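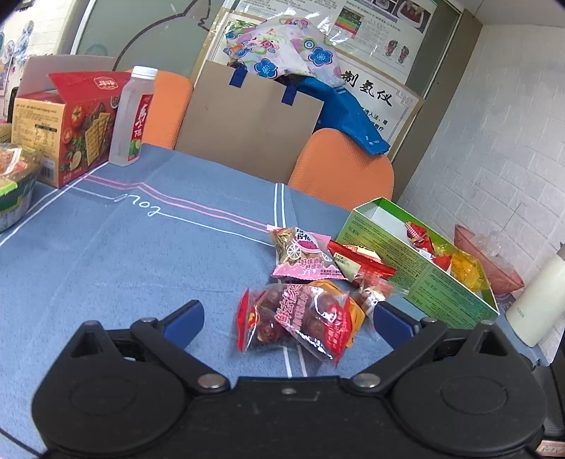
The Long Decline of the Office Snack Drawer

By Leidy Arango

Print this article | E-mail this article

The bottom left drawer of my first desk at the Brodenside Gazette had belonged to a man who retired before I was hired. He left behind a stapler, a phone book and a sleeve of saltines that must have been there since the Carter administration. I threw out the phone book. The crackers stayed for another year, partly out of respect and partly because I got hungry at 4 in the afternoon like everybody else.

I have worked in five offices since then, and I can draw you a map of the food in every one of them. I couldn't tell you what most of those companies did.

A snack drawer is a private arrangement. You bought the stuff, you hid it under the hanging folders, and you ate it while pretending to look for a file. The person in the next cubicle could hear the wrapper and said nothing, and you returned the favor when she got into her pretzels. Whole careers were built on less trust than that.

Then came the free kitchen. I was working for a software outfit called Dumus when ours opened, with a ribbon and a short speech about wellness. There were clear bins along one wall with little scoops in them. The scoops were what got to me. I had been feeding myself with my hands for decades and now there was a utensil between me and a cashew.

"People took more than they ever ate at home," says Katherine Muñoz, who ran that kitchen and now runs one at an insurance company in Greststead. "They'd come in at nine and fill a mug. Then they'd go back to their desk and look at the mug, and you could see them feeling bad about it."

Muñoz kept a notebook. In one month she went through 783 granola bars and threw out most of a case of something made from seaweed. The month after, with a sign up asking people to be considerate, it was 759. She took the sign down. It had saved 24 bars and started two arguments.

What the free kitchen did to the drawer was make it look suspicious. If everything you could want was down the hall, why were you hoarding? My manager at the time, a mild person in most respects, once saw me unlock mine and asked whether everything was okay at home.

Jarmo Lindqvist has a drawer that he will talk about but won't open. He does payroll for a furniture importer, and he says the contents haven't changed much in years: licorice, the salty kind, plus a tin of sardines for what he calls bad quarters. "The licorice is the lock," he told me. "They try it one time." I tried it one time. I would like to report that I was polite.

There's a theory, which I heard from Nahuel Lagos over a very long lunch, that you can read a person's opinion of their job in how perishable their snacks are. Lagos sells office furniture and has emptied more desks than a burglar. Somebody with a banana plans to be there tomorrow. Somebody with canned soup has given up on leaving. He once found a wedding cake topper and half a pound of jerky in the same drawer, and he didn't care to speculate.

The new desks don't have drawers at all. The Marinho, which Lagos says he can't keep in stock, is a flat top on two legs with a hole for the cords. You get a locker across the room, about the size of a bowling bag, and a code to open it. Walking over there for a cookie takes the fun out of it. By the time you're back you have been seen by everyone on the floor, and the guy from legal wants one.

I work from home now, where the snack drawer is called the kitchen and I'm never more than a few steps from it. I still bought a small filing cabinet in June. The top drawer holds my taxes. The bottom one holds pretzels, and I shut the office door before I open it, though the only other one here is the dog.

Print this article | E-mail this article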